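Cleaning and Maintaining Light-Colored Tile Floors

Household Tips > Floors > Tile

Pale tile shows residue sooner than any other hard floor. Most complaints of a floor that "won't come clean" trace back to leftover detergent. The notes below apply to glazed ceramic and porcelain. Natural stone has its own page and should not be treated with anything acidic.

Sweeping and vacuuming

Remove grit before any water touches the floor. Grit carried in a mop head scratches glaze and packs into the grout lines. Use a vacuum with the brush roll switched off, or a soft broom worked toward the door. A stiff broom flicks fine dust up onto the baseboards, where it settles back within the hour.

Entry mats should be shaken outside and the floor beneath them vacuumed separately. Rubber-backed mats can leave a yellow stain on pale tile that no household cleaner will lift. Choose a mat with a woven or felt backing.

Mopping

Work with two buckets, one for cleaning solution and one for rinsing the mop. Fill both with warm water. Add neutral cleaner to the first at the rate on the label and no more. Doubling the dose leaves a film that holds dirt and dries streaky.

Wring the mop until it no longer drips. Cover a section that can be reached without stepping, then rinse the mop and go over the same section again. Change the rinse water when the bottom of the bucket can't be seen. Finish with a dry microfiber cloth if the water is hard.

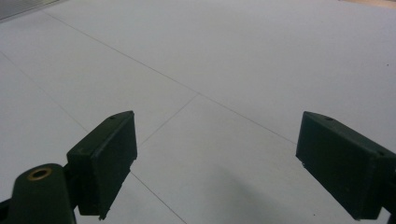

Page last changed: June 2023

Removing detergent film

Test for film by wiping one tile with a cloth dampened in plain warm water. If the tile dries a different shade from its neighbors, the floor has buildup. Mix white vinegar and warm water, one part to 4, and mop a small area. Leave it for 3 minutes and rinse twice with plain water. Do not let the solution stand on cement grout. Repeated use of vinegar wears grout down, so treat this as an occasional job and go back to neutral cleaner afterward.

Never combine vinegar with bleach or with any product that contains bleach. The mixture gives off chlorine gas.

Grout

Unsealed grout darkens along walkways first. Make a paste of baking soda and water, apply it with an old toothbrush, scrub along the joint, and rinse. For stubborn areas use oxygen bleach powder dissolved in warm water, left on for the time given on the package. Wire brushes should not be used. They cut into the joint and can leave gray metal marks on the tile edge.

Seal only when the grout is clean and fully dry. Apply a penetrating sealer with a narrow brush and wipe any excess off the tile before it hazes. A drop of water placed on sealed grout should bead. If it soaks in and leaves a dark spot, apply a second coat.

Scuffs and marks

Rubber heel marks: rub with a clean pencil eraser or a damp melamine sponge, lightly. Melamine is a mild abrasive and will dull a high-gloss glaze.

Metal marks: a paste of powdered cleanser made for sinks, worked with a damp cloth, then rinsed. Try it in a corner first.

Candle wax: harden with ice in a plastic bag, lift with a plastic scraper, and clean the remainder with warm water and dish soap.

Ink: rubbing alcohol on a cotton ball, blotted. Keep the alcohol off the grout if the grout is colored.

Chips

A chip in the glaze exposes the body of the tile, which takes up dirt. Clean the chip with alcohol, let it dry, and fill it with a porcelain repair compound matched to the tile. Build up thin coats and allow each to cure. Shine will differ slightly from the original glaze. Tiles that rock or sound hollow when tapped need to be reset, and filling will not help them.

Reader note

Emese Barta writes that a flat mop leaves less water in wide grout joints than a string mop. Agreed, provided the pad is changed between rooms.

Related pages: Choosing a grout color. Stone floors and acid. Storing mops and brooms.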